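Moving your Iturra save to a new computer

Updated 2022-06-18

The Fokalwood launcher says your progress follows you everywhere. I wouldn't rely on it. Cloud saves cover your character and your gold, but they leave out map notes and house layouts, and the help page keeps quiet about that. Copying the files by hand takes a few minutes and I trust it more.

Before you start, close the game and the launcher. Closing the window isn't enough – right-click the icon near the clock and choose Exit.

1. On the old computer, open Documents, then Iturra, then Profiles.
2. Find the folder named after your player number. Mine is 3609.
3. Copy the whole folder to a memory stick. Don't pick out single files, whatever the forum says.
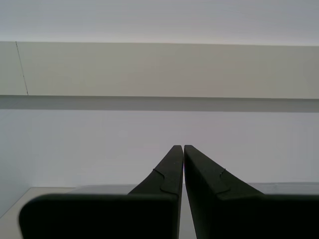

4. Install the game on the new computer, log in and go as far as the title screen. This makes an empty profile folder.
5. Exit again, launcher included, and turn off cloud saves in Settings before you paste anything. If you leave them on, the empty profile may win.
6. Paste your folder over the new one and agree to replace the files.

Start the game and load a character. I check the house in Carnwood first, then the notes on the Drodthorpe map, where I have 23 pins.

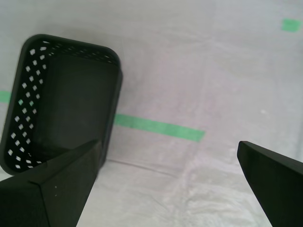
If the pins are missing, you probably pasted the folder inside itself. Look for a second 3609 within the first and move its contents up a level.

Turn cloud saves back on once everything loads. The launcher will ask which copy to keep, so choose "This computer". It also claims to store a backup of the other one, though I've never managed to get one back. Keep the memory stick.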